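Can a machine clear up a kitchen yet?

Posted by Tavine, 28 February 2020

I keep seeing clips of robot arms doing chores and my other half is convinced we'll have one by the time we redo the kitchen. I'm not so sure! I don't mean a robot hoover, we've got one and it eats socks. I mean proper tidying - rubbish in the bin, worktop wiped, pots put away. Is anything close?

Guerra
1616 posts

Depends on the job. Hard things that keep their shape, like mugs and tins, are the easy end. Soft stuff is where it gets awkward. A used paper towel is never the same shape twice, and a carrier bag is worse, so the machine has to work out where to grab every single time. Then there's letting go over the bin without the liner coming along too. 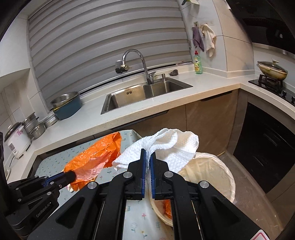
Paper towel and orange bag, two grippers, one bin.

I think two fingers on each side is plenty for rubbish, by the way. It's the wiping and stacking I'd worry about - steamer pots, lids, anything that has to go back in order. I'd give it 3 more years for the bin and a lot longer for the rest.

Bratis
16 posts

no. buy a dishwasher

Eden
1403 posts

Bit harsh, Bratis! I'd say don't plan the new kitchen round it, but leave yourself a spare socket and some clear worktop, you'll be glad of both anyway. And pick the socks up first.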